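「たたみ直さない暮らし」をみなさんの洗面所へ。ハルホルム(Halholm)のタオルたたみ講座と新しいタオル「ヴィラ」のお知らせ

読了時間:6分

2019年12月12日

こんにちは、ハルホルムで広報をやっております。といっても小さな会社なので、広報もやれば検品もやるし、忙しい日には発送の箱も組み立てています。今回のお知らせは、社内でいちばんタオルをたたんできた(と自分では思っている)私が、どうしても自分の言葉で書きたいとお願いして、書かせてもらうことになりました。プレスリリースらしくないところもあると思いますが、どうか最後までおつきあいください!

さて、お知らせしたいことは二つあります。ひとつは、パイル地のタオル「ヴィラ(Villa)」シリーズの発売。もうひとつは、そのタオルを使った「たたみ方と、しまい方」の講座を、プロヴスカ(Provska)の店舗で開くことです。

■ きっかけは、洗面所の棚でした

うちの洗面所の棚、ずっと崩れていたんです。タオルの会社に勤めているのに、お恥ずかしい話です。一枚抜くと上の三枚がずるっと落ちてきて、拾ってたたみ直して、また明くる朝に落ちてくる。家族は落ちたまま使っていました。

それを10月の打ち合わせでぽろっと話したら、企画のオランレワジュ・アブバカルさん(Olanrewaju Abubakar)が「それはタオルが悪いのか、たたみ方が悪いのか、どっちなの」と真顔で聞いてきまして。答えられなかったんですよね、私。

そこから二人で、会議室の机にタオルを山ほど広げて、たたんでは積み、積んでは抜き、という午後が続きました。通りかかった経理の人が黙って一枚たたんで去っていったのですが、それがいちばんきれいで、ちょっと悔しかったです。

やってみてわかったのは、端をどこに入れるかで崩れやすさがずいぶん変わるということ。そして、厚すぎるタオルは角がふくらんで、どうたたんでも棚の中で傾いてくるということでした。つまり、たたみ方もタオルも、両方だったわけです。

■ 「ヴィラ」はこんなタオルです

というわけで、ヴィラは「たたんだときの形」から考えたタオルです。ふつうは広げた姿で見本を確認するのですが、今回は見本が届くたびにまずたたんで、棚に入れて、それから広げました。順番が逆です。

ふんわり感はもちろん大事にしました。顔をうずめたときに、ああ、となるあの感じ。でもふんわりさせすぎると四角くならない。ここの加減がいちばん長くかかったところで、アブバカルさんと私の意見が最後まで割れたところでもあります。私はもう少し厚いほうが好みだったのですが、出来上がったものを家で使ってみたら、アブバカルさんの言うとおりでした(本人にはまだ言っていません)。

サイズは4種類。フェイスタオル、バスタオル、その中間の「ちょい大」、それから手拭き用の小さいものです。「ちょい大」は社内の呼び名がそのまま商品名になりました。お風呂上がりにバスタオルだと大きすぎる、でもフェイスタオルだと心もとない、という方にぜひ試していただきたいです。わが家ではもう、こればかり洗濯かごに入っています。

色は6色で、どれも洗面所に置いてうるさくならない調子にそろえました。初回のご用意は、全サイズ合わせて1201枚です。きりの悪い数なのは、最後の検品で「これも大丈夫」と一枚戻ってきたからです。

■ 講座でやること

講座の名前は「四角くたたんで、しまうまで」。プロヴスカの売り場の奥にある大きな机を囲んで、みんなでひたすらタオルをたたみます。時間はたっぷりとりますので、不器用だから、という方も安心していらしてください。私も人前で見本を見せるのに、いまだに一枚目は曲がります。

一、まず机の上を片づける

いきなり地味ですみません。でもたたむ場所が狭いと、タオルを宙に浮かせたままたたむことになって、どうしても端がずれます。ご自宅なら食卓がおすすめです。コップやリモコンは脇によけて、台をさっと拭いて、しっかり乾かしてから始めてください。

二、広げて、毛足をととのえる

手のひらで中央から外へなでるだけ。洗濯ばさみの跡や、乾いてくるっと丸まった耳も、ここで伸ばしておきます。この一手間を飛ばす方がとても多くて、実は私も急いでいる朝は飛ばします。飛ばした日は、やっぱり棚で傾きます。

三、長いほうの辺から折る

棚の奥行きに合わせて、半分にするか三つに折るかを決めます。講座ではご自宅の棚の奥行きを測ってきていただいて、それに合う折り方を一緒に探します。メジャーをお持ちでなければ、ひもを当てて切ってくるのでもかまいません。紙に鉛筆で線を引いてきてくださっても。

四、端を内側に入れて、面を出す

折り終わりの耳は内側へ。輪になったほうを手前に向けて置くと、棚に入れたときに端が見えず、一枚ずつ抜きやすくなります。縞のあるタオルなら、縞が手前に横に並ぶように折ってみてください。灰色の縞が入ったピンクのタオルなどは、縞が前に来るだけで、たたんだ姿がぐっと締まって見えます。角はきっちり尖らせなくて大丈夫。パイル地ですから、少し丸いくらいが自然です。

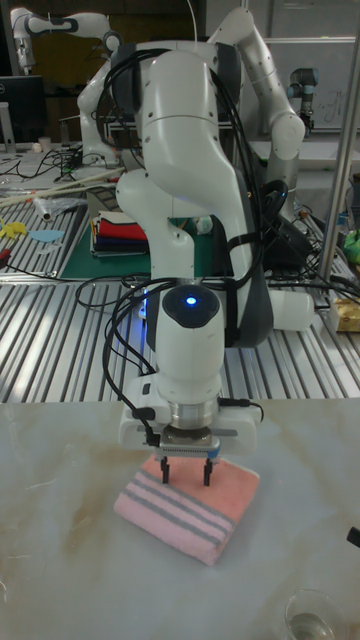 五、重ねて、棚へ運ぶ

たたんだものは、色でまとめて重ねるのも、使う人ごとに重ねるのもよし。講座ではタオルだけでなく、ふきんや薄手の布の重ね方もやります。赤、白、紺、黒と色のちがう布を重ねておくと、横から見てどれがどれだかすぐわかるので、台所まわりのものには特におすすめです。重ねたら、下に両手を差し入れて、山ごとそっと持ち上げてください。上から押さえつけると、せっかくのパイルがつぶれてしまいます。

棚では、洗いたてを下に入れて、上から使っていきます。うちではこれを家族に説明するのに一週間かかりました。まだ一人、真ん中から抜く者がおります。

■ しまう道具も一緒に

講座の会場には、収納用品の「エルトゥヴィア(Eltuvia)」も並べます。棚の中に入れて使う仕切りで、タオルの山と山のあいだに立てておくと、隣が減ってもこちらが倒れません。もともとは本棚用に考えていたものなのですが、アブバカルさんがご自宅の洗面所で勝手に使い始めて、そのまま企画会議に持ち込んできました。水まわりで使えるように、拭き掃除のしやすい形に直してあります。

ただ、仕切りがなくても講座の内容はそのままお使いいただけます。買っていただけたらもちろんうれしいですが、まずは今おうちにあるタオルでやってみてください。古いタオルのほうがくたっとしていて、たたむ練習にはむしろ向いています。

■ お申し込みについて

定員は一回につき30名、参加は無料です。お一人でもご家族でもどうぞ。お子さんもたたむのは意外と好きですよね(うちの子はたたむより積むのが好きですが、積むのも大事な工程です)。

お申し込みは、プロヴスカの店頭か、お電話で承ります。当日お持ちいただくのは、棚の奥行きを測ったメモと、ふだんお使いのタオルを一枚。洗ってあるものをお願いします。練習用のヴィラは会場に用意しておきますので、触り心地もぜひたしかめていってください!

取材も大歓迎です。たたんでいるところを撮りたい、話を聞きたい、棚の写真を見せてほしい、何でもご相談ください。洗面所の棚の「前」の写真も残してありますので、勇気を出してお見せします。アブバカルさんへの取材をご希望の方は、できれば午前中がありがたいです。午後はたいてい倉庫にいて、電話に出ません。

お問い合わせ:ハルホルム 広報担当まで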